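# Chapter 4: Picking Up Soft Things

I started our club, Arnis, thinking laundry would be the easy unit. Ha! A block keeps its shape when you grab it, but a shirt has 255 ways to fold up on you.
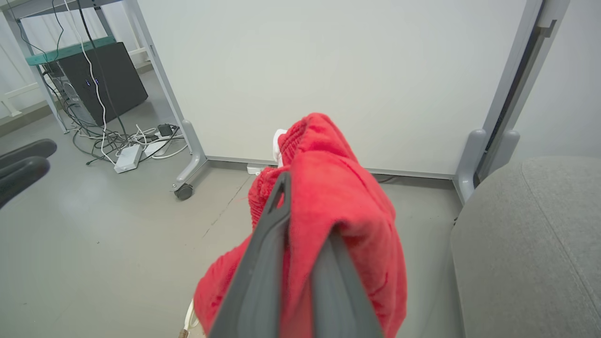
*Figure 4.1. Red garment pinched between two fingers.*

Ramil Padilla, our best coder at Fetdale, wanted to start with the math. I said grab first, math later, 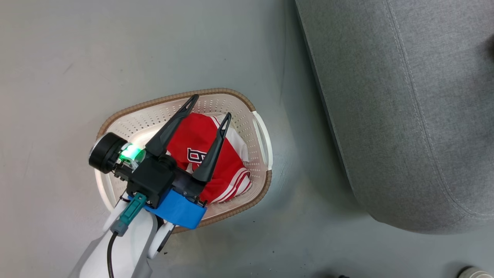

and we argued over pizza (I won). So first we'll pick a grasp point.
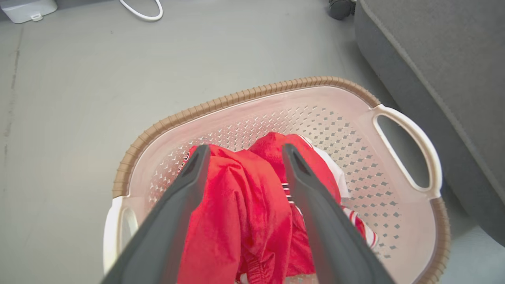
*Figure 4.2. Fingers apart over the basket.*

Now for two arms!

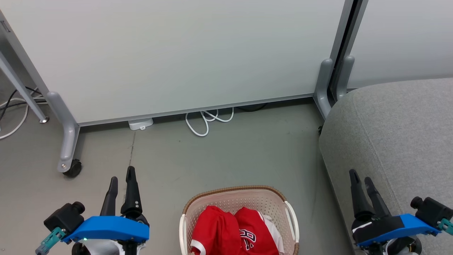

Two arms need one plan. Say the left takes a sleeve while the right waits. With a gripper on each side of the basket and the red jersey between them, who goes first? Keep that question handy for Section 4.1.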